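Weight Cutting and Rehydration in Amateur Boxing
Speaker notes, coaches' evening, Dunmore
24 December 2018
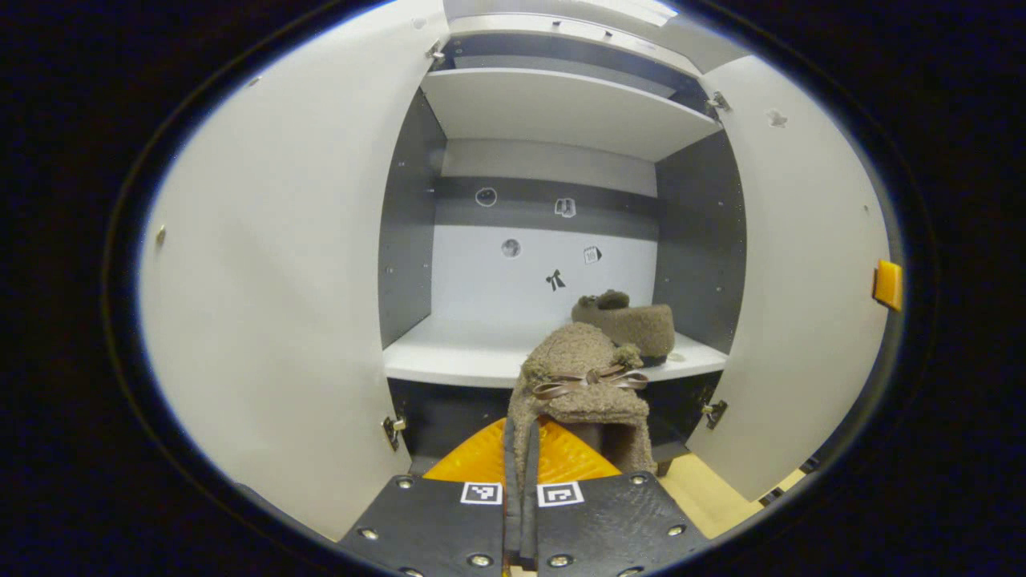

Opening. State the scope: same-day and day-before weigh-ins, amateur bouts only. Professional title fights have longer recovery windows and are outside this talk. Ask who has a boxer making weight in the next month.

Slide: where the weight comes from. Body mass lost in the final days before a bout is mostly water, gut content and stored carbohydrate. Very little of it is fat. Stored carbohydrate holds water with it, so a low-carbohydrate week shows a fast drop on the scale that returns with the first proper meals. Coaches often read that drop as progress. Pause here for questions.

Slide: what dehydration does. Plasma volume falls, heart rate rises for the same workload, and the boxer sheds heat less well. Repeated hard efforts suffer more than a single punch does. A boxer who looks sharp on the pads for one round may fade in the last, and the pads will not show it. Reaction time findings are mixed — say so and move on.

Slide: the Trunby log. Our club sheet has 12 entries per boxer per camp. Each entry is morning weight, taken after the toilet and before drinking, same scale, same floor. A scale moved onto matting reads wrong. Two columns matter most: morning weight and the change from the previous entry. Show the blank sheet, then the filled one from the Lasanholm show. Point out the flat stretch in the middle, where the boxer was eating to plan and the coach wanted to cut food again. He was told to wait. The weight came down at the next entry.

Slide: limits we use. No boxer enters a camp needing to lose more than 3 kg. No sauna, no sweat suit, no laxatives, no diuretics. Diuretics are also a doping matter and will end a season. If the boxer is over on the last morning by more than a light meal and a drink can explain, move up a class or withdraw. Coaches dislike this slide. Leave it up longer than the others.

Slide: after the scale. Start with fluid containing sodium, in small amounts and often. Plain water drunk fast passes through and leaves the boxer bloated. Add low-fiber carbohydrate the boxer has eaten before in training. Stop solid food 2 hours before the first bell. With a same-day weigh-in there may be very little time between the scale and the ring — the cut has to be small because the recovery is short.

Slide: juniors. Separate rules. Growing boxers box at the weight they walk in at. If a parent asks about cutting, refer them to the club doctor.

Close on the Tralunura spreadsheet. It does the column arithmetic and flags a fast drop in red. Paper copies at the door. Take questions, scale calibration first if it comes up.

Related items
Hand wrapping: gauze and tape limits
Scoring from ringside, part 2
Lasanholm show: bout order and weights
Headguard fit for juniors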